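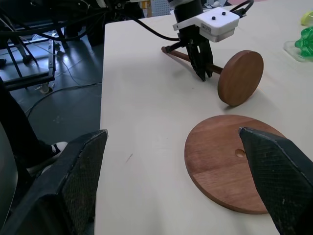

Wheel and axle job from the left wrist camera. Axle in the right arm's fingers, second disc flat on the table.

April 13, 2019

Stöcker two-arm kit, on loan, second entry. First entry covered unpacking and mounting. This one is the wheel and axle task, the one we said would decide whether we ask for a quote.

Setup as before: both arms on the white table, wrist cameras on, Tatudis software on the bench machine. Did the update first. It wiped the saved home positions again, so I have now written them on the sheet inside the cupboard door. Please don't rely on the software to keep them.

The job is to hold the dowel in one gripper, fit a wheel on the end, then pick up the other wheel from flat and fit that. Finger width set to 39 mm on both arms before each start. At the default opening the fingers come in too wide and knock the disc along the table.

Holding the dowel is fine. The ribbed pads that came in the box let it roll, so I swapped to the Zodomier crosshatch pads left over from January and the rolling stopped. These are already scuffed on the outer faces, but the gripping side is good enough to carry on with. If we buy, budget for pads separately. They are not in the Stöcker price.

Fitting the first wheel works when it is stood on its edge. The arm brings the dowel down at a slant and the hole takes it. It goes wrong when the dowel is gripped too near the middle, as the free end then swings and misses. Grip closer to the wheel end.

Picking up the flat disc is the weak point. The fingers have to get under the rim and there isn't much to get under. What I tried:

Straight down from above: pads slide off the rim.
Low approach from the side: pushes the disc away, sometimes over the table edge.
Low approach with the disc against a stop: works, but slow.

I'd like to try thinner fingertips before writing this off. Brenditz sell a set that is said to fit this gripper. Have asked them for a drawing and not ordered anything.

Cameras: the wrist view is useful for lining up the hole but the near finger covers part of the disc just when you want to see it. The Stöcker manual suggests tilting the camera bracket one notch. Not done yet.

Cables: the thick one on the right arm pulls at the housing when the wrist turns past 60 degrees. Clipped it further back, better but not cured. Keep the wrist under that for now.

Cost, for when we talk about it: the quote for the pair with brackets is 2,719, software licence 639 a year on top. The second figure was not on the first sheet they sent.

To do:
Tilt camera bracket and repeat the flat pick-up
Chase Brenditz for the drawing
Ask Stöcker if the licence covers both arms or one
Export today's runs before the next update
Mark the stop position on the table in pencil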